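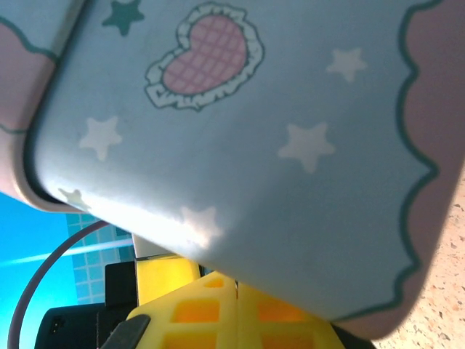
the blue one with the heart. pink wavy trim goes round the corner too

Grirkis Boards > Storage & Small Stuff > what do you keep in these?

mossybucket
December 4, 2019
ok so got this box at the Umico outlet, light blue, white stars, pink plaid heart w/ the ruffle. Love it. No clue what to put in it. Craft drawer is a disaster so maybe ribbon?? It was 4 bucks

tinlid320
ribbon for sure. or washi tape. the heart looks like a little lace pillow, so cute

Judadness
Not ribbon. Tangles in a box, every time. Wind it on cards and hang it. I'd do birthday cards and stamps in there

tinlid320
mine doesnt tangle – I pin the ends

Judadness
Pins in a kid-looking box, great plan

tinlid320
no kids here lol

puddle_809
does the print scratch? had a shiny one from the same store and the pattern was wearing off by February. corners first

mossybucket
no scratches yet but its been on the shelf like a week. shows glare like crazy under my desk lamp tho

puddle_809
keep it off the windowsill then. Mine faded too

Judadness
Fading is the sun, scratching is you stacking stuff on it. Diffrent problems

mossybucket
ok going with cards + stamps. ribbon stays in the Puma shoebox for now, sorry tinlid

tinlid320
betrayed. post it when its full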